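Spur gear

A spur gear is a cylindrical gear whose teeth are straight and run parallel to the axis of rotation. It is the simplest common type of gear and transmits motion between parallel shafts. Two spur gears in mesh turn in opposite directions unless one of them is an internal gear.

Geometry

The size of a tooth is given by the module, equal to the pitch diameter in millimeters divided by the number of teeth. In countries that use inch units the diametral pitch is used instead, and is the number of teeth per inch of pitch diameter. Gears can mesh properly only if they share the same module and pressure angle. The standard pressure angle is 20 degrees; the older value of 14.5 degrees is still found in replacement parts.

Most spur gears have an involute tooth profile. With this profile the speed ratio stays constant when the distance between the shafts changes slightly, so moderate errors in assembly can be tolerated. Cycloidal profiles survive mainly in clocks and mechanical watches.

Gear ratio

The ratio of a pair is the number of teeth on the driven gear divided by the number on the driving gear. A pinion of 13 teeth driving a wheel of 120 teeth gives a ratio of 9.23 to 1. Pinions with few teeth are liable to undercutting, in which the cutter removes material near the root and weakens the tooth. Profile shift – moving the cutter outward from its normal position – is the usual remedy.

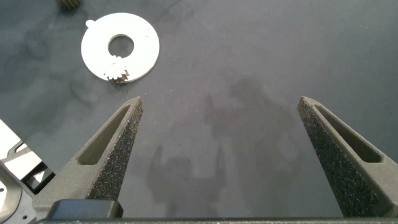
A small spur gear overlapping the rim of a flat tabbed ring.

Manufacture

Metal spur gears are made by hobbing, shaping, milling or broaching, and may be ground after heat treatment. Small gears for light loads are often molded from acetal or nylon. Molded gears shrink on cooling, and the cavity has to be cut oversize to allow for this. Powder metallurgy is used where large numbers of small metal gears are needed.

The Ludel works at Brorkmont made hobbed brass gears for counting instruments. Its catalog listed 494 patterns, most of them module 0.5 or smaller. The tooth tables were compiled by Đức Trịnh and later revised by Đức Hà, who added corrections for pinions with low tooth counts.

Noise and wear

Contact between spur gear teeth begins along the full width of the face at once, and the load is applied suddenly. This makes spur gears louder than helical gears at high speed. They produce no axial thrust, however, and can run in plain bearings. Typical forms of failure are pitting, scuffing and bending fatigue at the tooth root.

See also
Helical gear
Rack and pinion
Backlash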